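Matte finish on desk going shiny where my arms rest, can it be evened out?

Posted by Vernutcombe in Surfaces and Finishes

I have a desk with a dark matte painted top. The board underneath is MDF and the finish is a water-based coating from the factory, sheen unknown. After 2 years of daily use there is a glossy patch along the front edge where my forearms sit. It does not wash off with dish soap. I have not tried solvent. The rest of the top is sound, with no chips or lifting.
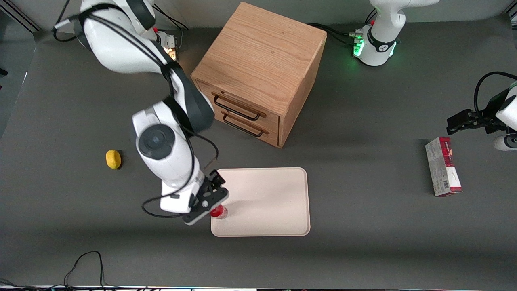

Page last changed: Nov 1, 2021

What I want to know is whether the patch can be dulled to match, or whether the whole top has to be recoated. I have a gray abrasive pad and a can of matte topcoat, both unopened. I would like to avoid spraying indoors in November if there is another way.

Taleck

You have burnishing. A matte coating looks flat because its surface is rough on a very small scale, and rubbing wears down the high points. Soap does nothing because there is nothing to remove.

First rule out skin oil. Wipe a small area with mineral spirits on a white cloth and let it dry. If the shine drops, clean the entire patch that way and stop.

If it stays, use the gray pad, damp, with light pressure. Work in straight strokes along the length of the top, never in circles. Do 4 passes, wipe, let dry, and look at it from a low angle with a lamp behind it. Repeat only if needed. Dark colors show scratches badly, so try the back corner first.

Abrading works for a while. The patch will polish up again under the same wear.
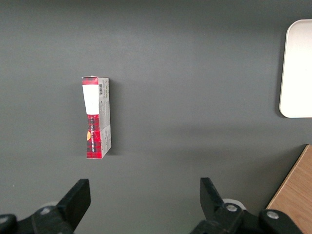
For a longer fix, scuff the whole top evenly, vacuum, wipe, and roll on two thin coats of a water-based matte with a short nap foam roller. No spraying needed. Stir the can for a full two minutes and don't shake it. The flattening agent settles to the bottom, and an unstirred can dries glossy. Keep the room above 15 C until the second coat is hard.

Kasprzak

Just get a desk mat. Mine covers the whole front edge and I stopped looking at it.

Vomov

Agree with Taleck on the roller. Don't spot coat only the patch, you will see the lap line forever. Also check that your topcoat is water-based before you put it over anything, the can should say so on the back.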